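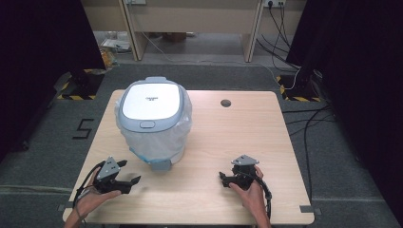

Posted by tea_and_crumpet in Kitchen Kit > Small Appliances
Monday, 8.14 pm · 200 views

Rice cooker: leave it in the bag or not?

Settle something for us. We have acquired a rice cooker, white with a light grey body and a glossy lid, and it is still in its clear plastic bag. My other half would like it to stay there. Not for the journey home. For good, or at least between uses, so that it "doesn't get greasy". The bag comes up round the sides, all bunched and wrinkled like a pair of tights, and the lid pokes out of the top. There's a bit of blue tape near the bottom at the front which I have been forbidden to touch.

I grew up in a house where the remote control lived in cling film and the good sofa was only ever sat on by the vicar, so I may be oversensitive. But it seems to me that a thing which gives off steam for a living ought to be allowed out of its bag.

Questions, then. Do I have to take the tape off? Is there any sensible way of storing one of these? And how much rice does a person cook, because I have only ever done it in a saucepan and it has only ever come out as one piece.

----------

njal_b replied:
Take it out of the bag. Take the tape off. Wash the inner pot. Cook rice. I don't see where the difficulty is.

----------

Mrs Pellegrini's Lodger replied:
The difficulty is marital, njal_b, do keep up.

For what it's worth I'm with your other half on storage and with you on everything else. Ours lives on top of the cupboards and we gave up on covering it. After one winter the lid had a layer on it you could have written your name in. Ubaldo did write his name in it. I now put a carrier bag over the top when it's cold and clean, and take it off when it's wanted, and we're all still speaking.

----------

torunn_e replied:
A bag over the top is one thing. A bag round the bottom is another. Most of them have vents underneath or at the back and the base gets warm, so please don't run it while it's wearing anything. My neighbour did a whole Sunday lunch with the film still on a slow cooker and the kitchen smelt like a new shower curtain until February.

Tape: it's usually holding something still for transit. The lid, the flex, the little measuring cup, the steam cap. Peel it slowly. If it leaves gum behind, a drop of cooking oil on a cloth, leave it five minutes, wipe, then washing-up liquid.

----------

tea_and_crumpet replied:
Thank you torunn_e, I have read out the shower curtain bit in a meaningful voice. The reply was that nobody was proposing to cook with the bag on, they were proposing to take it off and then put it back on, every time, "like a coat".

I asked who would be doing the coat. There was a pause.

----------

kermani_kettle replied:
You'll last a fortnight. The bag will split down one side, then somebody will put tape on the split, and you'll end up with an appliance that looks as if it's been posted twice.

If they want a cover, get a cover. My mother ran one up out of an old tea towel. Looks daft, goes in the wash.

----------

Svend F replied:
Going to disagree with the room. I keep ours in its original bag in the cupboard under the stairs and it has been fine for years. Dry it properly, lid open overnight, then bag it in the morning. The plastic keeps the spiders out. We have a lot of spiders.

The steam argument only matters if you put it away damp, and if you're putting things away damp you have other problems.

----------

torunn_e replied:
Svend, the whole problem is that people put things away damp. That is what people are like. You're the only person I've ever come across who leaves a lid open overnight on purpose.

----------

Svend F replied:
I'll take that as a compliment.

----------

njal_b replied:
It's a rice cooker. It goes on the worktop. You use it. Why is it under the stairs?

----------

Svend F replied:
Because the bread machine is on the worktop.

----------

Mrs Pellegrini's Lodger replied:
And when did you last use the bread machine?

----------

Svend F replied:
I don't think that's relevant to the thread.

----------

wenche_l replied:
Can I drag this back to rice before someone gets hurt.

tea_and_crumpet, the cup that comes with these is nearly always smaller than a measuring cup, so go by the cup and the lines inside the pot and ignore whatever the back of the rice packet says. If you've lost the cup (you will lose the cup) I weigh it. 70 g of dry rice each for people who are being polite, more if there's curry. For the two of us I do 154 g, which I know sounds deranged. It's what fitted in a mug we had and I wrote it on the inside of the cupboard door and the mug has since died.

Rinse it until you're bored. Wipe the outside of the inner pot before it goes in, especially the bottom. When it clicks over to warm, leave the lid shut for ten minutes and find something else to do. Most people's complaints about rice cookers are really complaints about not waiting ten minutes.

----------

Daris replied:
Agree with all that except the rinsing. I've stopped rinsing and no one in this house has noticed.

----------

wenche_l replied:
They've noticed, Daris.

----------

kermani_kettle replied:
Rinse AND soak. Half an hour minimum for basmati, with salt. I'm not going to argue about it, I'm just going to come back every few days and say it again.

----------

njal_b replied:
Thirty minutes of soaking, then the cooking, then ten minutes of looking at the lid. I've had my tea and washed up by then. Saucepan, twelve minutes, done.

----------

kermani_kettle replied:
And how is it?

----------

njal_b replied:
It's one piece.

----------

tea_and_crumpet replied:
I feel seen.

Another question while you're all here. The lid has a small oval button at the front which I take to be the release. Has anyone had one of these spring up at them? I am told by a colleague that hers goes off like a jack-in-the-box and throws hot drips across the tiles. There's also some lettering on the lid so small and faint that I can't make it out even with my reading glasses on, so if it's a warning it is wasted on me.

----------

Mrs Pellegrini's Lodger replied:
Some of them do fling. Hand flat on the back half of the lid, press with the other thumb, let it come up slowly. And stand it away from the wall cupboards or the steam gets the underside. We have a cupboard whose bottom edge has gone like a digestive biscuit.

----------

torunn_e replied:
Seconding the cupboard thing. Pull it forward to the front of the worktop when it's on and push it back when it's off. Also empty the drip catcher if it has one. It's usually a little plastic thing clipped at the back, and if you've never emptied it, don't do it just before eating.

----------

Balla_B replied:
I didn't know mine had a drip catcher.

I've had it since I moved in here.

I'm going to go and look.

----------

wenche_l replied:
Oh dear.

----------

Balla_B replied:
I've been and looked. I don't want to talk about it. It's soaking in the sink and the window's open.

----------

Svend F replied:
This would not have happened under the stairs.

----------

Daris replied:
Is there anything to be said for doing porridge in it? I was told 200 ml of milk to a small handful of oats and walk away.

----------

wenche_l replied:
There is something to be said for it but not on a carpeted floor and not with that much milk. It foams. It comes out of the steam hole like a school volcano. Use half water and stay in the room.

----------

njal_b replied:
Porridge also takes four minutes in a saucepan.

----------

kermani_kettle replied:
So does a quarrel. Soak your basmati.

----------

tea_and_crumpet replied:
Update, for those who care. Terms have been agreed. The blue tape comes off tomorrow. The bag is to be folded and kept in the drawer with all the other bags, where it can be visited. The cooker gets a place on the worktop for a trial period, provided I wipe down the lid after every use and do not, quote, "just sort of flick at it".

I've also been informed that if it turns yellow I will be reminded of this thread.

----------

torunn_e replied:
That's a good settlement. I'd have given up the wiping for the spot next to the kettle, but you know your opponent.

----------

Mrs Pellegrini's Lodger replied:
Ubaldo asks whether you'll be keeping the box. Be careful how you answer, we have an entire loft of them.

----------

tea_and_crumpet replied:
The box is already in the loft. That one was never up for discussion.

----------

Svend F replied:
If anyone's after a bread machine, collection only, message me. Comes in its original bag.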